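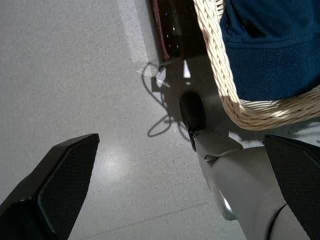
Weidenkorb bricht am Rand aus: wässern, ölen oder lackieren?

Forum Haushalt & Werkstoffe > Naturmaterialien > Flechtwerk

flechtrand_ost

Ich habe einen größeren Korb aus geschälter Weide, gekauft bei Grukuvmont, Modell Sorrentino, Leergewicht laut Anhänger 900 g. Er steht seit drei Wintern im beheizten Wohnraum. Das Hygrometer zeigt dort in der Heizperiode selten mehr als 42 % relative Luftfeuchte, der Heizkörper ist einen knappen Meter entfernt.

Seit Februar knackt der Korb beim Anheben. Am Zuschlag (dem geflochtenen Randabschluss) sind inzwischen zwei Ruten quer angebrochen, eine steht nach außen ab. Der Boden ist fest, die Seitenwände geben etwas nach, federn aber zurück.

Im Netz finde ich drei Empfehlungen, die sich widersprechen:
- Korb komplett in die Badewanne legen
- mit Leinöl einstreichen
- mit Klarlack versiegeln, damit die Restfeuchte im Material bleibt

Die Oberfläche ist meiner Einschätzung nach unbehandelt, Wasser zieht an der Außenseite nach wenigen Sekunden ein. Auf dem Anhänger steht nur »Weide, nicht im Freien lagern«. Eine Anfrage bei Grukuvmont ergab, dass der Korb nicht mehr im Sortiment ist und man zur Pflege keine Auskunft geben kann.

Was ist in welcher Reihenfolge sinnvoll, und lassen sich die beiden angebrochenen Ruten ersetzen, ohne den ganzen Rand zu lösen?

Nachtrag: Der Korb soll weiterhin Wolle und Decken aufnehmen. Ein Öl, das abfärbt, scheidet damit aus.

rutenschneider

Lack weglassen. Ein geschlossener Film auf Weide reißt an jeder Kreuzungsstelle, sobald sich das Geflecht unter Last bewegt, und spätere Befeuchtung wird dadurch ungleichmäßig. Bereits lackierte Körbe lassen sich kaum noch reparieren.

Zur Ursache: Weide gleicht ihre Holzfeuchte mit der Raumluft aus. Bei dauerhaft trockener Luft schwindet das Material, die Ruten sitzen lockerer aneinander, das Knacken ist Reibung an den Kreuzungen. Das ist zunächst kein Schaden. Zum Bruch kommt es am Rand, weil die Ruten dort am engsten gebogen sind und beim Tragen zusätzlich Zug bekommen.

Vorgehen, wie ich es bei unbehandelter Weide mache:

1. Trocken reinigen. Weiche Bürste, danach Staubsauger mit Möbelpinsel auf niedriger Stufe. Nasser Staub setzt sich in den Kreuzungen fest und ist später nur schwer zu entfernen.

2. Befeuchten. Lauwarmes Wasser, Blumensprüher, innen und außen gleichmäßig. Anschließend den Korb in ein feuchtes Baumwolltuch einschlagen und über Nacht liegen lassen. Ein Vollbad ist für die reine Pflege nicht nötig. Der Boden trocknet danach sehr langsam, und bei älteren Körben sind Bodenkreuz und Griffe manchmal mit Eisenstiften gesichert, die rosten und graue Flecken ziehen.

3. Form korrigieren. Solange das Material geschmeidig ist, den Rand von Hand ausrichten. Bei Bedarf eine passende Schüssel einstellen und bis zum Trocknen darin lassen.

4. Trocknen bei Raumtemperatur, Boden frei, nicht in der Sonne und nicht auf dem Heizkörper. Zwei Tage, bei dickem Boden drei.

Zweimal pro Heizperiode reicht. Wichtiger ist der Standort. Ein Meter Abstand zum Heizkörper ist zu wenig, vor allem wenn die aufsteigende Warmluft einseitig am Rand vorbeistreicht.

Zu den Ruten: Einzelne Ruten im Zuschlag kann man ersetzen, ohne ihn zu öffnen. Man braucht geschälte Weide in gleicher Stärke, einen Pfriem und einen Seitenschneider. Bei Händlern wird nach Länge sortiert, die Stärke muss man nachmessen. Ich beziehe meine von Stotine, Bestellnummer 266, das ist geschälte Ware in kurzen Längen. Die Ersatzrute mehrere Stunden einweichen, bis sie sich ohne Knacken um den Finger legen lässt. Das dicke Ende schräg anschneiden, mit dem Pfriem neben der betreffenden Stake Platz schaffen, das Ende möglichst tief einschieben, dann dem Verlauf der alten Rute folgen. Die alte Rute erst abschneiden, wenn die neue liegt, sonst verliert man den Verlauf. Überstände nach dem Trocknen bündig und schräg kappen, so dass die Schnittfläche auf der nächsten Stake aufliegt.

Die neue Rute wird heller sein als der Rest. Das gleicht sich im Lauf eines Jahres an, bei Tageslicht schneller.

kelleralbert16

Leinöl geht schon, hab meinen Kartoffelkorb damit gestrichen und der hält. Riecht halt eine Weile. Bei Wolle würde ich es lassen, sonst hast du Flecken. Abstehende Rute einfach abzwicken und mit Holzleim festkleben, das sieht man kaum. Neu einflechten lohnt bei so einem Korb doch gar nicht.

flechtrand_ost

Danke. Geklebt habe ich eine der beiden Stellen schon im Herbst, der Leim hat vier Wochen gehalten. Die andere Rute würde ich deshalb gleich ersetzen. Rückfrage zum Einweichen: Der Rand hat 16 Staken, und die beiden Bruchstellen liegen direkt nebeneinander. Kann ich beide Ruten in einem Arbeitsgang tauschen, oder wird der Zuschlag dort zu locker?

rutenschneider

Nacheinander. Erst die Rute, die im Verlauf unten liegt, trocknen lassen, dann die zweite. Vor jedem Durchgang den Randbereich mit einem nassen Lappen umwickeln und eine Stunde warten, sonst brechen beim Aufweiten mit dem Pfriem die Nachbarruten. Die alte Leimstelle vorher mit warmem Wasser anlösen. Bei wasserfestem Leim funktioniert das nicht, dann den verklebten Abschnitt herausschneiden und die neue Rute mindestens zwei Staken früher ansetzen.

bornheimer_stuhlflechter

Eine Ergänzung zum Öl und eine zum Material.

Leinöl härtet durch Oxidation aus und vergilbt, auf geschälter Weide deutlich sichtbar. Solange es nicht durchgehärtet ist, färbt es auf Textilien ab, in kühlen Räumen dauert das mehrere Wochen. Getränkte Lappen können sich selbst entzünden und gehören ausgebreitet zum Trocknen ins Freie oder in einen geschlossenen Metallbehälter mit Wasser. Für einen Korb im Wohnraum bringt das Öl wenig, es verlangsamt den Feuchteaustausch und macht brüchiges Holz nicht wieder biegsam.

Zum Material: Bitte vor dem Wässern prüfen, ob der Rand tatsächlich aus Weide besteht. Bei der Serie Bornia zum Beispiel sind die Wände aus Weide und der Zuschlag aus Rattan. An einer Bruchstelle erkennt man den Unterschied: Weide hat in der Mitte einen Markkanal, Rattan ist durchgehend porös. Rattan nimmt Wasser schneller auf, und als Ersatz braucht man dann Peddigrohr im passenden Durchmesser.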